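Visit Report: Open Day at the Cavik Driving Automation Center, Fundenside

Members of the Hurkville Road Safety Forum attended the open day held by Cavik at its Fundenside site one Friday in November. The program consisted of a tour of the workshop, a talk on a braking fault found during road trials, and a question period with engineering staff. The visit began at 9:30 a.m.

The talk was given by Yi-an Kwak, who leads the review of trial incidents. During a supervised drive on the Navarrete route, an automated test car following slow traffic failed to begin braking when the vehicle ahead did. The safety driver took over and stopped the car without contact. No one was hurt, and trials on public roads were suspended that afternoon.

The review found that the software had received a correct distance reading but had set it aside. The vehicle in front was carrying a load on its rear, and the system treated the load and the vehicle as two separate objects. For a short period it switched between them, and each switch restarted the calculation of closing speed. Ms. Kwak stated that the fault had been present for two software releases.
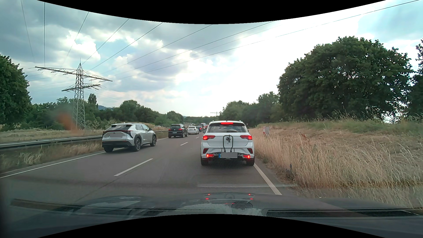

Visitors were then shown how recordings from the road are used to check the repair. The center keeps a library of 3000 clips of queues and slow traffic, of which 900 involve bicycle carriers, trailers or other equipment fixed behind a vehicle. Each new release must now pass all of these before it is installed in a car. Under the earlier procedure, a sample of 100 clips was considered enough – a point on which several members asked for further detail.

Staff also described changes to the work of safety drivers. Shifts in heavy traffic have been shortened, and a second person now rides along to watch the system display. A driver who takes over must file a written account the same day. The forum was told that such accounts had previously been filed up to 5 days after the drive.

Members asked whether the fault could have been found earlier. Ms. Kwak replied that two drivers had reported uneven braking behind loaded vehicles, but that their notes had been entered as comfort complaints and were not passed to her group. Both types of report now go to the same desk.

The workshop tour was shorter than planned owing to a delay at the front gate. Cavik has agreed to send the forum a written copy of the findings, which will be placed with the papers for the next meeting in Hurkville.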